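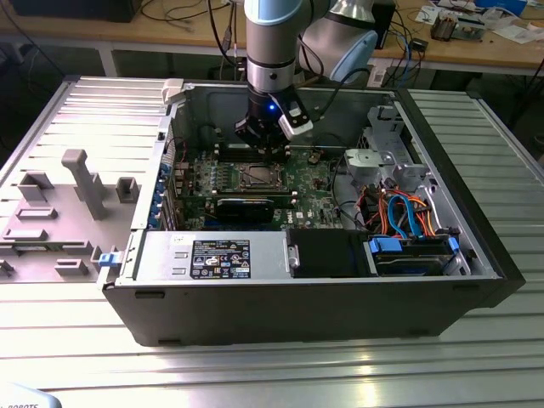

The old Dell came to Janaka Weerakoon on a Tuesday, in the back of his sister's hatchback, wrapped in a beach towel.

"It was in Dad's closet," she said. "Behind the suitcases. I was going to drop it at the recycling place, and then I thought of you."

"You were going to what?"

She laughed at him all the way back to the car.

He carried it down to the shop on Canpolat Street himself, two long blocks, and his arms were shaking by the time he got it through the door, but what a wonderful weight a computer used to have! Anything he worked on these days he could tuck under one elbow. He laid the tower on its side on the bench, popped the side panel off and set it down flat, and there it all was.

He loved this moment more than any other part of the work. He had loved it at eleven, when his father first let him hold the screwdriver, and he loved it now at forty-six with his reading glasses pushed up in his hair. A closed case was a box. An open one was a little town — the green board with its streets, the big square socket in the middle like a courthouse, the capacitors lined up in their blue and black jackets, waiting for a bus. And the cables! Orange, red and blue, tumbling down toward the drive bay as if somebody had spilled a drawer of ribbon.

"Hello, you," said Janaka.

His father had written a book on this machine. It was a novel about a fishing village called Gatilska, which didn't exist, and he had worked on it every evening after supper for 7 years, typing with two fingers, reading the good sentences out loud to whoever was in the kitchen. Janaka could still recite bits of it. The harbor master who was afraid of boats. The woman who sold lamps. There was a ferry named the Purus that never once left on time, and a whole chapter, a glorious one, about a goat.

No one had ever read the end. His father had printed chapters as he went along and handed them around the family, and the printed ones stopped at thirty-one, where the Purus had finally pulled away from the dock with everybody on it and the weather was turning. Then came the hospital, that August, and after that there were other things to think about.

"Let's see what you've kept for us," Janaka told the computer.

He went over it the way he'd been taught, slowly, touching the metal first. He pressed each connector home. He eased the memory out and wiped the contacts and pushed it back until he felt the click come up through his thumbs — such a satisfying click, he did the next one with his eyes shut just to enjoy it. Last of all he came to the hard drive, sitting snug on its blue plastic rails. He slid it out and held it in both hands.

It weighed hardly anything, when you thought about the goat, and the harbor master, and all those suppers.

He hooked it up to his own machine and waited. The drive ticked. It ticked again, and then it began to spin, a thin rising hum like a kettle in another room, and Janaka found he was standing on his toes.

A folder came up, and another. Tax letters. A recipe for fish curry, saved three times with three different amounts of chili. Photographs of the porch. And down at the bottom, in capital letters, GATILSKA, and inside it a single file that ran to 384 pages.

He scrolled past the goat, though it cost him something to do it. He scrolled past the lamp seller and the storm warning and the ferry sliding out at last. Chapter thirty-two. Chapter thirty-three! He kept going, grinning like a fool at the empty shop, all the way to chapter 37, where the text stopped halfway down a page and two words stood by themselves in the middle of the line.

THE END, his father had typed, and underneath, smaller, Read this one out loud.

Janaka pulled the stool over with his foot. He called his sister and put the phone on the bench, beside the open case.

"Did it work?" she said. "Is there anything on it?"

"Have you had supper?"

"I'm just making it now. Why?"

"Good. Stay in the kitchen," he said, and he scrolled back up to chapter thirty-two, brought his glasses down onto his nose, and began.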